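Zohreh Rahimi
2021-01-26

I want to write a few posts about learning to cook rice in a new country, because three people asked me this month. Please be patient with my English, I write slowly.

When I came to Palcombe I had one pot and no rice that I knew. In the shop there was long grain, "medium grain" and one bag with a picture of an elephant. I took the elephant. It was a mistake, but a cheap one.

My mother's rule was simple: wash until the water is clear. She never said how many times. My friend Nazanin Nouri washes five times and stops, whatever the colour of the water. Her rice is better than mine, so now I also wash five times.

Then comes the soaking. I use cold water and one big spoon of salt, and I leave it for 39 minutes. Why 39? The timer on my old cooker was broken and could not go higher. The new one can, but I kept the habit.

Boil it in plenty of water, like pasta. You want the grain soft at the outside and still a little hard in the middle. Bite one. If you wait for the whole grain to be soft, you will have porridge.

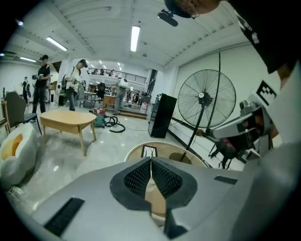 Can you make a good crust on an electric stove?
You can, but start on medium for eight minutes, then go down to the lowest number and leave it for 52 minutes with a cloth under the lid.

The cloth is important. It drinks the steam — without it the drops fall back and the top becomes sticky. Tie the corners over the lid, please. I burned one cloth in September and the kitchen smelled for two days.

For the bottom you can use thin bread, sliced potato, or only rice with yogurt. Parviz Ansari wrote to me that potato is for lazy people. I am lazy, then. My children fight for the potato.

About saffron: grind it with a pinch of sugar, then put it on a piece of ice and let the ice melt slowly. The colour is stronger this way than with hot water. I learned it only last year, from Ardalan.

For turning the pot over, put the bottom in cold water in the sink for one minute first. Then plate on top, hold your breath, turn. If it breaks, put the pieces around the rice and serve it like this.

Tomorrow I will write about dill and broad beans, if I find frozen ones at Arabzadeh. Last time they had only the big kind with the thick skin.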